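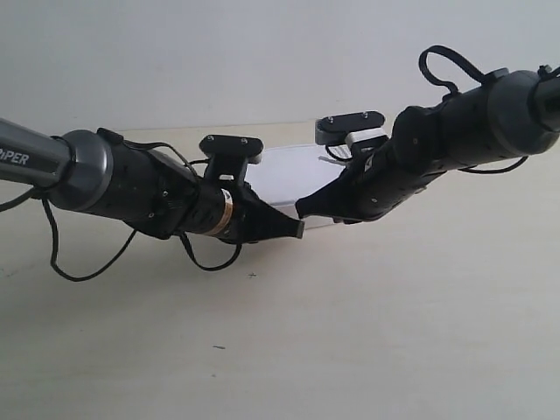
A winter on the 262 bus, Jumer to Nikmont

1/
I sold my car in December and have been taking the 262 to work ever since. A few people asked how it's going, so I'm putting everything in one thread. It covers the route, the fare, the transfer, what I carry, and what I'd do differently.

2/
The route first. The 262 starts at the Jumer park and ride, goes through Mateos on the old highway, and ends at the Nikmont transit center. The map at the stops still shows it turning around behind the Mateos library. It hasn't done that all winter. It stays on the main road.

3/
End to end the schedule says 40 minutes. In the morning that's close to true. Going home it takes longer, mostly on account of the left turn out of the transit center, which has no arrow. You can sit through a couple of lights there before the bus even gets out of Nikmont.

4/
The fare is $2 if you tap a card and more if you pay cash. Drivers can't make change. If you only ride now and then, get the card anyway. The grocery store in Mateos sells them at the service desk, and you can load money there too. The app also works, but it logs me out all the time and I've stopped using it.

5/
One thing about the card. Money you add online doesn't show up right away. I added some while standing at the stop, got on, tapped, and got the red light. The driver waved me on. Add it the night before.

6/
Winter riding comes down to the wait. On the bus you're fine. At the stop you're standing next to a road with cars going by, and the shelter at Jumer has one side missing. I wear boots every day now and keep my work shoes at my desk. When I drove I never owned a decent hat. I own one now.

7/
Gloves: thin ones under thick ones. You can pull the thick ones off to get your card out and you still have something on. Keep the card in an outside pocket. Don't put it in the same pocket as your work badge or the reader gets confused.

8/
Where to sit. The heaters are along the floor on the driver's side. The back is warm but loud, and you feel every patch in the road. I sit in the middle, just ahead of the rear door. If you plan to read, sit on the right going in, or you'll have the sun in your face from Mateos on.

9/
I read a lot more than I did last year. Library books mostly. I tried doing work email on the ride and quit after the first week. I got carsick, and I was also answering things that could have waited until I was at my desk.

10/
The transfer. My building isn't on the 262, so I change to the crosstown in Nikmont. On paper the crosstown leaves shortly after we get in. If the 262 is late, the crosstown doesn't wait. I used to stand there and get annoyed. Now I walk if I've missed it. It's flat, and there's a sidewalk the whole way except for the stretch by the car wash.

11/
If you have a transfer like that, learn the walk. Do it once on a nice day when you're not in a hurry. It made the whole commute feel less fragile, knowing that the worst case was a walk.

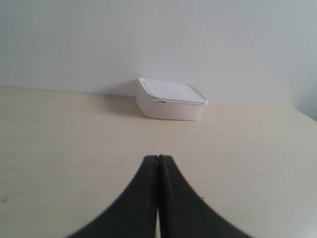

The other half of that is leaving myself one bus of slack. I take the one before the one I need. That means getting up earlier, and I won't pretend I like it, but I've only been late to work on snow days, when everyone else was late too.

12/
Snow days. The agency posts a snow route for the 262 that skips the hill on the Mateos side. The notice goes up on their site and sometimes on the sign at Jumer. Twice I found out from another rider. If there's snow on the ground, check before you leave the house, and check again before you head home, as they can put it back on the regular route by afternoon.

13/
The stops it skips aren't marked. If you board on the hill you have to know to walk down to the pharmacy. I've asked for a sign there through the comment form. I got an automatic reply with a ticket number.

14/
Money. People always want to know this part. I don't have a perfect comparison, but I was spending some $200 a month on gas and parking alone, and that leaves out insurance. The bus costs a lot less than that. I still rent a car now and then for a weekend, and I pay for a ride home from the store if I've bought too much.

15/
Groceries took the most adjusting. I used to do one big trip. Now I get off in Mateos on the way home, shop for a few days, and catch the next bus. Frozen food in winter is no trouble. I haven't worked out what I'll do in July.

16/
Get a backpack with a flat bottom. Tote bags fall over when the bus turns, and then you're chasing an onion down the aisle. Eggs go on your lap.

17/
I know there's a plan to run the 262 out to the Mondeo apartments. I went to the open house about it on 27th February. They had big printed maps on easels and sticky notes for comments. The staff were helpful and didn't promise much.

18/
What I understood from it: the extension would add time in the middle of the day but rush hour trips would stay as they are. Every other midday bus would go out to Mondeo and back. If you ride at lunchtime you'd want to look at the sign on the front of the bus before getting on.

19/
I'm for it. There's no bus out there now, and the road has no shoulder. I see people walking along it in the dark with a phone light. I wrote that on my sticky note. I also wrote that the shelter at Jumer needs its side put back.

20/
Several people at the open house wanted a later last bus. Me too. The last 262 out of Nikmont leaves before most restaurants are done serving dinner. If I want to stay in town for anything, I'm paying for a ride home. That's the thing I miss most about the car, more than the warm seat.

21/
Other riders. It's a quiet bus. In the morning most people have headphones in or are asleep. I know a lot of faces and nods. People will tell you if you've left something on the seat. I left my lunch once and a woman carried it off after me and caught me at the crosswalk.

22/
If you do lose something, call the garage and not the main number. The main number will take your information and then tell you to call the garage. They hold things at the Nikmont counter, and you need to describe the item before they'll bring it out.

23/
Bikes. There's a rack on the front. In winter it's usually empty, so you won't have to wait for the next bus. I've used it a few times. Tell the driver before you get off that you're taking a bike down. The lever sticks when it's cold and you have to pull it harder than seems right.

24/
Things I'd do differently: buy the boots before selling the car. Learn the snow route before the first snow. Put the garage number in my phone at the start. Stop checking the live map every minute, as the little bus icon freezes and then jumps and it only makes the wait feel longer.

25/
Things I'd do the same: try it for a couple of weeks with the car still in the driveway. I did that in the fall. By the end of it the car had leaves stuck to the windshield and I had a fair idea of what the bad days would be like.

26/
A few people have asked whether they should do it too. I can't say. I live close to the Jumer stop and I don't have kids to drop off anywhere. If I lived on the far side of the creek I'd probably still be driving. Look at the first bus and the last bus and see if your day fits between them.

27/
Spring schedule comes out soon. They usually move things by a few minutes, and that matters if you have a tight transfer. Paper copies are in the rack behind the driver. I'll add the new times for Jumer and Mateos to this thread once I have one in hand.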